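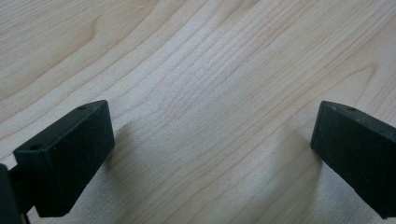 Vol. 9, No. 1, page 14

CALL FOR PARTICIPANTS
Gripper handling at the Dristel open day

Sornov is looking for people to take part in the January open day at the Dristel workshop. We need participants for the handling tables, where guests see how work done by hand with a gripper tool is recorded and later used to train robot arms. You do not need a technical background. People who cook, sew, repair things, stock shelves or pack orders for a living are welcome, and so are students and retirees.

What you will do

You will stand at a wooden table and use a hand-held gripper with two fingers. You squeeze to close the fingers and let go to open them. Each round starts and ends the same way: fingers open, held just above the bare table, with nothing between them. In between you do a short task from a card. Most of the cards are ordinary table work, such as moving a cup to a tray, folding a cloth, sorting spoons from forks or putting a lid on a jar.

Guests will be standing across from you while you work. Some of them will ask questions. You may answer or pass the question to the table lead, whichever you prefer. Please finish the round you are on before you start talking, or the round has to be thrown out.

Work at a normal pace. We are not timing anyone. If you drop something, pick it up with the gripper and carry on. Dropped items stay in the recordings and are useful to the people who work with them later.

The set we are adding to is called Javance. It holds 536 rounds from the last open day, and we would like to pass 1,000 by the end of this one.

Schedule for participants

Shifts are three hours long, morning or afternoon. Each shift begins with a half-hour introduction, which is paid. After that you work 20 minutes at the table and rest for 10. There are chairs behind the tables, and coffee, water and sandwiches in the back room. You can sign up for both shifts if you want to, with an hour off for lunch.

Guests come in through the front. Participants should use the side door on the parking lot and sign in at the desk there.

Who can apply

You must be 18 or older. You should be able to stand for 20 minutes and hold a light tool in one hand. Left-handed people are especially asked to apply, as we had very few last time. If you need a stool or a lower table, write that in your application and we will set one up.

Please wear sleeves that stay close to the wrist, and leave rings and bracelets at home. Lockers are available, but bring your own padlock.

Recording and privacy

The tool records the work area and your hand movements. Sound is not recorded. Names are kept on the sign-in sheet only and are not stored with the rounds. You will get a consent form to read and sign before your shift. If you change your mind later, write to us with your table and shift number and we will take your rounds out.

Pay

Participants receive $114 per shift, paid by check or bank transfer within two weeks. Parking is free. We do not cover travel from outside the county.

Also open: table lead

We need one more table lead for the day. The lead hands out task cards, resets the objects between rounds and answers guests' questions. For this job you should have done at least one session with the gripper before, here or at our Cormier site, and be comfortable talking to small groups. Table leads work the full day and attend a practice session the evening before. Pay is arranged separately.

How to apply

Send your name, phone number, preferred shift and which hand you write with to Bheki Msimang, open day coordinator, at the Dristel workshop office. Table lead applicants should add a few lines on past sessions. Applications are due by 2023-01-02. We will call everyone who applies, including those we cannot place this time, and we keep a waiting list for late cancellations.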